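## 4. Laying Out the Sorting Table

You have unpacked the Kellari tabletop kit and found a place for the box it came in, so the hard part is over. This section covers where the pieces go. It takes longer to read than to do, unless you skip ahead, in which case see Section 7, "Starting Over."

**You will need:** the tray, the loose blocks, the cups, the printed board, the border panels, and a dry cloth.

1. Wipe the black tabletop. Every crumb shows on it, and so does every thumbprint. Let it dry before you put anything down.

2. Run the white border panels along the front edge of the table. Push each one up against its neighbor until the joint closes. A panel that refuses to close is usually facing the wrong way. It will not give in before you do.

3. Lay the printed board flat in the middle of the table, markers facing up. Leave black surface showing on all sides.

 > **Note:** Don't tape the board down. Tape lifts the corners the following July, when the room warms up, and then you own a bowl.

4. Set the tray at the lower right, open side up, a little back from the border. You should be able to lift it straight out without catching a rim.

5. Stand the two cups inside the tray, in the left portion, one toward the back corner and one toward the front rim. Keep them clear of the raised partition. They are cups in shape only. Please don't put coffee in them, however natural it feels at 6 in the morning.

6. Stand one block upright on the black surface, to the right of the board, with its tag on top. The block with tags on its sides goes into the tray, lower end first. Bring it down slowly and stop just above the floor of the tray before letting go.

Compare your table with the one below before moving on.

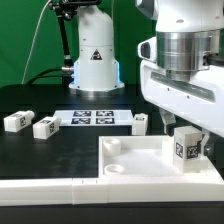
### 4.1 Before You Call It Done

- Each tag should be clean and fully readable. Use the cloth, dry. Spray cleaner makes the ink run, and Panasiuk charges for the replacement sheet (part 3798).
- Gather cables to the side and keep them out from under the tray. A tray sitting on a cable rocks, and the cups will let you know.
- Look along the border from one end. If it bends, go back to step 2.

**Caution:** Don't lean on the front panels. They were made to mark an edge and have no opinion on holding up an adult.

Corrections to this section go to Maeve Keogh, who wrote step 3 after owning the bowl.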